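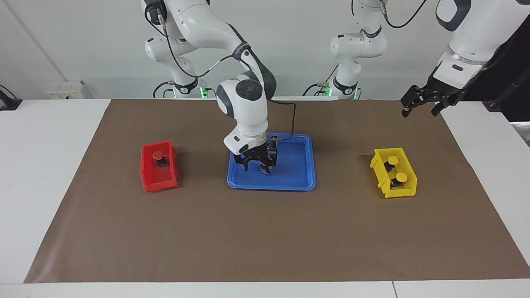

Drovitz Laboratory Forum > Manipulation Research > Methods and Results

Thread: Comment requested on sorting results, two-arm cell, color-matched bins

m_ebrahimi
Posted 03/03/2019

Members are invited to comment on the following result before the written report is submitted for internal review. The task is the sorting of push-button devices from a shared central tray into a red bin on the left and a yellow bin on the right, according to cap color. The policy was trained on 1048 demonstrations and evaluated over 2182 picks.

The point on which I request comment is the assignment of arms. In the baseline method, each arm serves the bin on its own side. In the revised method, either arm may enter the tray, and the choice is made from the position of the part and the current position of both arms. The other arm is required to hold clear of the tray, with its gripper open, until the first has left. The revised method produced fewer failed grasps near the tray rim. It also produced longer cycle times, and the report says so.

Mahnaz Ebrahimi
Manipulation Group

lunden_controls

The finding on rim grasps is of interest to our group. I would ask that the report separate two effects. The revised method changes which arm picks, and it also changes the angle at which the gripper enters the tray. A wrist that comes down steeply will clear a raised rim whichever arm it belongs to. Unless the baseline was permitted the same approach angles, the improvement cannot be credited to arm assignment alone.

m_ebrahimi

The baseline was permitted the same range of angles but seldom selected the steep ones, as they were rare in its demonstrations. I accept that this is a confound. A further run with the approach angle fixed for both methods can be added.

ghaffari_k

I do not agree that a further run is needed. The method is presented as a complete policy, and a complete policy includes the angles it learns to prefer. If every learned preference must be held fixed before a comparison is accepted, no comparison of policies will ever be published by this laboratory.

My concern is with the parts. The caps are mushroom-shaped and the bodies are black and small. Once a device has tipped over so that the cap faces away from the camera, color is no longer a reliable cue. How were such cases scored?

m_ebrahimi

A device placed in the wrong bin was scored as a failure whatever its starting pose. A device set back in the tray for a second look was not scored until its final placement. Each device was allowed 2 such returns.

ghaffari_k

That rule should be in the main text. A reader who finds it in an appendix will reasonably ask how much of the success rate depends on it.

lunden_controls

On that I concur with the previous poster. On the fixed-angle run I maintain my position. The title of the draft names arm assignment as the contribution, and the evidence should therefore isolate arm assignment. If the title is changed, my objection is withdrawn.

zuda_bench

A practical question from those of us who intend to repeat the work. Was the paper covering on the table replaced during the evaluation? In our January trials, creases in the covering moved the bins slightly out of position after repeated contact, and the placement error grew through the day. We now check bin position every 20 picks.

m_ebrahimi

The covering was not replaced. Bin positions were checked at the start of each session only. I will examine the placement logs for drift and post the result in this thread.

zuda_bench

Thank you. Please include the raw logs if the group permits their release. We would compare them with our own.

m_ebrahimi

The following changes will be made to the draft. The return rule moves to the main text. The fixed-angle run will be carried out, and the title will remain as it is until that run is complete. Release of the logs has been requested.

ghaffari_k

I wish it recorded that I consider the second item unnecessary. I have no objection to the others.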